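3.2 Storage conditions and lid return

The household survey reached 505 addresses in Ernside and the two villages north of it. Respondents were asked what they kept in glass jars, how long a jar stayed open once started, and where the lid went while the jar was in use. The last question was added after the February pilot, when several people said that they threw away more jars for want of a lid than for any fault in the glass.

Most households kept jars for dry goods first and for preserves second. Rice, lentils and sugar were the usual contents. Pickles and jam came up far more often among people over 60, who also tended to keep lids in a separate drawer or tin. Younger respondents put the lid back on the empty jar and stored the two together. This took up more shelf space, but the pairs stayed matched.

Refill shops saw the other side of this habit. At the Troltach shop, staff set aside any jar brought in without a lid and offered a spare from a box under the counter. The Keogh shop did not keep spares and asked the customer to come back. Tjoa (personal communication, 10th August) notes that the Keogh rule cut the number of refills in its first month, then made little difference. Customers seem to have learned it quickly – or gone elsewhere, which our data cannot show.

We also asked about damage. A lid was counted as worn if the owner reported rust, a dent in the rim, or a seal that no longer held. About 40 percent of respondents had at least one worn lid in use at the time of the survey. Few saw this as a reason to stop using it for dry food. For preserves the answers were stricter, and several people said they bought new lids every season and kept the old ones for buttons, screws or seeds.

Lid size was a steady source of trouble. Brulari, the main supplier to both shops, sells two diameters that look alike on the shelf and do not fit each other's jars. Respondents who had mixed them up often blamed wear when the fault was a wrong match. Some of the reported seal failures may therefore be sizing errors, and we treat the figure above as an upper limit. Figure 5 shows a shallow lid of the general type covered by the question.
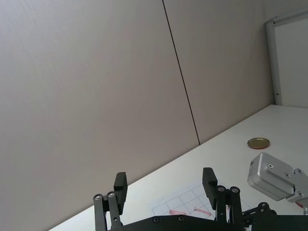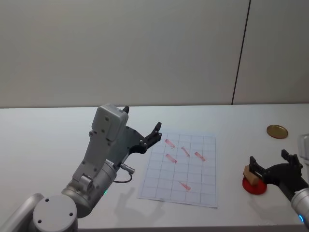 Figure 5. Gold-colored metal jar lid on a white table (first image); white tabletop and gray wall at the same location (second image).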